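4.2 What the desks told us about storage

I went into this part of the study thinking storage reports would explain most of the day-to-day movement in propane prices, and I was half right. We had 3752 daily closes to work with, and once I threw out the holidays and the days with missing tank readings from the Penport terminal, 1427 of them lined up with a storage number I trusted. On those days a surprise build pushed the next close down more often than up, but the effect faded fast (usually by lunch the next day!).
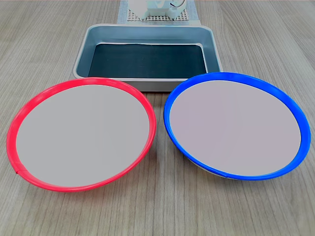

Figure 3. Tabletop with two round, shallow dishes in front of a rectangular metal tray.

Katherine Urrego told me I was reading the wrong number altogether, and that buyers she dealt with in August cared far more about whether the dryers would run early than about what was sitting in the tanks. So I went back and added a crop moisture term. It helped, a little annoyingly, and the storage coefficient shrank by a third.

I also reran everything without the 318 days when the Solis pipeline was on reduced flow. The signs held up, though the errors got wider and I wouldn't lean on the winter estimates too hard. Section 4.3 takes up the winter months by themselves.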